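Songwriting und Selbstvermarktung, Teil 4: Vom fertigen Song zum Albumabend
Handout zum Mitnehmen

Ihr Lieben, letztes Mal sind wir mitten im Thema Reihenfolge hängen geblieben, deshalb fange ich genau da wieder an. Wer die Stunde verpasst hat: Es ging um die Frage, warum ein Album mit lauter guten Songs trotzdem langweilig sein kann. Unser Hörbeispiel war »Fluren«, das Debüt von Mendonça, und ich weiß, dass die Hälfte von euch den dritten Titel nicht mag (ich schon!).

1. Die Reihenfolge

Schreibt alle Titel auf Zettel und legt sie auf den Boden. Klingt nach Grundschule, funktioniert bei mir aber besser als jede Playlist. Auf jeden Zettel kommen Tonart, Tempo und ein einziges Wort für die Stimmung. Wenn dreimal hintereinander »Sehnsucht« daliegt, wisst ihr, wo das Problem sitzt.

Achtet auf die Übergänge. Bei Mendonça endet das zweite Stück auf einem offenen Quartvorhalt, und das dritte löst ihn erst nach dem Einsatz der Stimme auf. Das könnt ihr nicht planen, bevor die Songs stehen, aber ihr könnt beim Sortieren danach suchen. Und bitte: Die Ballade, die euch am meisten bedeutet, muss nicht am Schluss stehen. Auf Platz fünf oder sechs hört ihr oft viel aufmerksamer zu als ganz hinten.

2. Der Pressetext

Darüber habe ich mich in den letzten Jahren am meisten geärgert, auch über meine eigenen. Ein Pressetext hat bei mir höchstens 200 Wörter. Im ersten Satz steht, wer ihr seid und was erscheint, im zweiten, wie es klingt. Danach dürft ihr erzählen, was euch beim Schreiben umgetrieben hat.

Streicht »einzigartig«, »authentisch« und »zwischen den Genres«. Ayman Twal, mit dem ich früher viele solcher Texte geschrieben habe, hat immer gefragt: Könnte der Satz auch über eine andere Band gehen? Wenn ja, raus damit. Lieber »zwei Nylonsaiten-Gitarren, eine Bassklarinette, kein Schlagzeug« als »intime Klangwelten«.

Hängt Ort und Uhrzeit immer an den Anfang oder ans Ende, nie in die Mitte. Redaktionen suchen danach mit den Augen, und zwar schnell. Zitate aus euren Songtexten sind erlaubt, zwei Zeilen reichen.
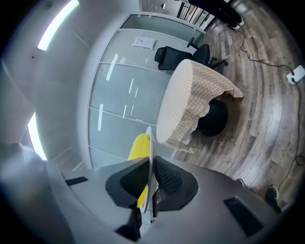
3. Der Abend selbst

Jetzt wird es praktisch. Nehmen wir an, ihr stellt euer Album im Juni in einem kleinen Saal vor, sagen wir im Hellport mit 70 Plätzen. Einlass 19:30 Uhr, Beginn 20:15 Uhr. Spielt nicht das ganze Album in der Plattenreihenfolge durch! Ein Konzert hat einen anderen Bogen, die Leute müssen erst ankommen, ihre Jacken loswerden, sich an eure Stimme gewöhnen. Ich beginne gern mit dem zweitstärksten Stück und sage vorher gar nichts.

Ansagen übt ihr bitte laut. Eine gute Ansage dauert 30 Sekunden und erklärt den Song nicht. Erzählt, wo ihr ihn geschrieben habt oder welche Strophe ihr weggeworfen habt – alles, was man beim Hören nicht ohnehin mitbekommt. Vlastimil Procházka hat uns als Gast in der zweiten Sitzung vorgemacht, wie man in der Zeit auch noch eine Gitarre umstimmt. Das müsst ihr nicht können, aber plant das Umstimmen ein, sonst steht ihr da und redet über das Wetter.

Zum Geld, weil jedes Semester jemand fragt: Wenn ihr 1000 Euro für alles habt, steckt den größten Teil in Ton und Probenraum und den kleinsten in Plakate. Klärt vorher schriftlich, ob ihr Saalmiete zahlt oder am Eintritt beteiligt werdet. Und denkt an die GEMA-Meldung, die Setliste dafür schreibt ihr am besten noch am selben Abend sauber ab.

4. Nach dem Konzert

Stellt euch an den Verkaufstisch, auch wenn ihr müde seid. Da kommen die Gespräche, aus denen später Auftritte werden (mein Duo Plorneo hatte seine ersten drei Gigs ausschließlich von solchen Tischen). Notiert euch am nächsten Morgen, bei welchem Stück der Raum still wurde und bei welchem gehustet wurde. Husten ist eine ziemlich ehrliche Kritik.

Bis zur nächsten Sitzung

Bringt eine Titelreihenfolge für ein erfundenes oder echtes Album mit acht Songs mit, dazu den Pressetext in der Rohfassung, ausgedruckt, mit breitem Rand. Wir lesen uns die Texte gegenseitig vor, jeweils den einer anderen Person. Wer mag, bereitet außerdem eine Ansage vor – ohne Spickzettel, aber gern mit Lampenfieber. Das Thema danach ist Stimme und Mikrofonabstand, dafür braucht ihr nur Wasser und bequeme Schuhe.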